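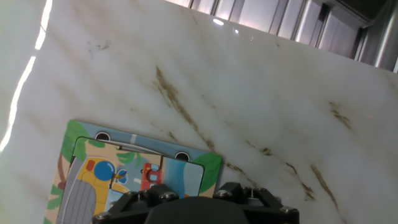 Wrist camera view, puzzle board on the marble, gripper at the bottom.

Hi Juniper and all,

Thanks for asking about this, and sorry I let your note sit so long (January got away from me). Your question was:

> We have the Orkix and the Plandberg hands side by side and I can't decide
> which to keep on the arm. Did you ever try either of them on thin, flat
> things? And does a shiny table bother your wrist camera?
> – Juniper

Yes on the flat things, and I'm so glad somebody else cares! I've been using a children's wooden puzzle board with both hands. With the Orkix I got 8 good lifts out of 9, and with the Plandberg 7, though I'd blame my own finger pads for one of those misses. The Plandberg closes more gently, and I'm fond of it for that, but it wants the board square to the fingers.

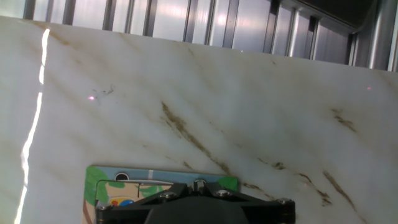
As for the shine, glare is a real nuisance on marble. I get a bright white band down the left side and it washes out whatever it crosses. Locking the exposure helped me more than moving lamps did – try that first, before you buy anything. The brown veins fooled my edge finder too, until I had it look for the light blue border on the board.

Mei has the newer Plandberg pads and may want to chime in. I'm happy to send my controller settings if you'd like them, messy as they are.

Warmly,
Alaric Boateng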